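Phone Case Sort-Out, Part 1: The Packing Table

Posted Mar 26, 2019 in Gallery

So I finally did it! I started going through the phone cases. If you've read the blog for a while you know the little shop I run out of the back room in Bandham, and you know I've been promising to sort the stock since last year. There are 226 cases on my list (I really thought it would be closer to 300, so hooray, I guess?) and every one of them has to be matched to a package and hung up before the Belleck spring market.

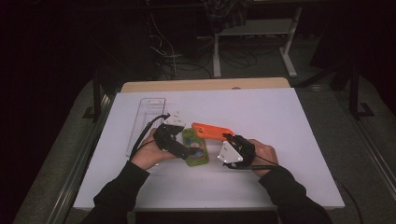

1. Orange and green

The plain orange one is my favorite of the whole batch. It's slim, it's BRIGHT, and you will never lose it at the bottom of a bag. The green one lying under it is the total opposite, with a cartoon-like figure and lots of blue and white going on. My niece has already asked for that one, and I've already said no twice. The clear tray over on the left is the kind with the little hanging tab on top, and it's still waiting for its case.

2. About that white board

I get asked about the board a lot! I like working on something plain and white, mostly for the colors. Greens especially look so different on bare wood, and I've mislabeled a teal as a green more often than I want to admit. It also wipes down in two seconds, and it lives behind the door when I need the table for dinner.

3. A word on the trays

I order the clear ones from Caltadeo in packs of 200, and I have tried cheaper (don't). The hanging tab on the cheap ones splits the third or fourth time somebody takes it off the hook and puts it back. If a case feels tight going in, start with one long side and ease the other one down after it. Pushing from the middle just bends the rim, and then it looks secondhand before it's even been sold.

4. What's going where

Plain colors are going to the Evangelista Street stall, where people want something simple and quick. The printed ones are all for Belleck, because that crowd loves a pattern! I'm holding back 30 for the online shop, mostly solid colors, plus a few odd ones I can't decide on.

Part 2 will be the price tags, as soon as I find the box I put them in. If you want the orange one, message me before the weekend and I'll set it aside for you.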